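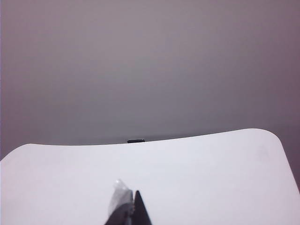 DRIRILTON, 2021-04-18. Nirach has published a revised code of practice for robot grippers used in shared work areas. The code sets out 18 requirements and takes effect at all Panyasiri sites this month.

Under the new rules, work surfaces must be cleared of unrelated items before a program starts, and fingertips must be checked for wear at the beginning of each shift. Records of these checks must be kept for 2 years.

The code replaces the Rukell guidelines. Copies are available on request from the Nirach standards office.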